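August
Kenneth Ogilvie

Chapter 4: Gripping Soft Objects

The robotics club at Brositz meets on Saturday mornings and has 28 members. In its first year the club built arms that could lift blocks. Hina Sial then set a harder task: pick up a piece of fruit and put it on a plate without bruising it.

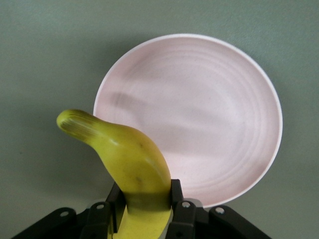 A block can be squeezed as hard as the motor allows. Fruit can't, so this chapter begins with grip force and how to limit it. You will need your notes on levers from Chapter 2.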